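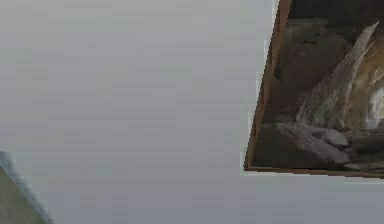

Can I still vote in the Culley primary if I moved in August?

PlosovtonPat

OK so I moved from Plosovton over to Culley in August (same county, new district, I think?) and I never updated my registration. Now I get a postcard saying my polling place is the old fire hall in Plosovton, and my new neighbor swears I'll be turned away if I show up there. The primary is coming up fast and I really want a say in the council race this time. Last time the Ward 2 seat was decided by 70 votes out of 3,899, and I stayed home for that one like a dummy. Do I go to the old place, the new place, or am I just out of luck?

Hưng Hà

You're probably fine, but call the county clerk before Friday. I went through the same thing when I moved across town. In our state you can change your address up to 30 days before an election and it counts like normal. After that it depends on the county. Mine let me fill out a change form at the new polling place and vote a provisional ballot – it goes in a separate envelope and they check it later. Bring something with your new address on it, like a power bill or your lease. I brought my license, which still had the old address, and had to drive home and come back.

One more thing, check your party too! If yours is a closed primary and you're registered with no party, you may only get the nonpartisan page. The sample ballot on the clerk's site will tell you which races you get.

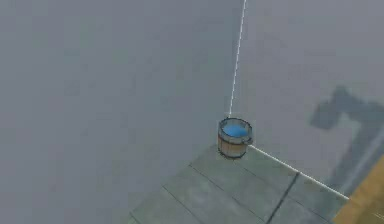 Wooden bucket in the corner

Stemance

Don't bother, they're all the same. I voted for Luo twice and my street still isn't paved.

PlosovtonPat

Thanks Hưng! Called this morning and got a very nice lady after a long hold. I'm past the cutoff but she said same county is OK, so I do the form at the new place like you did. Lease is already in my purse. And Stemance, I hear you on the paving – mine's worse – but I'm still going.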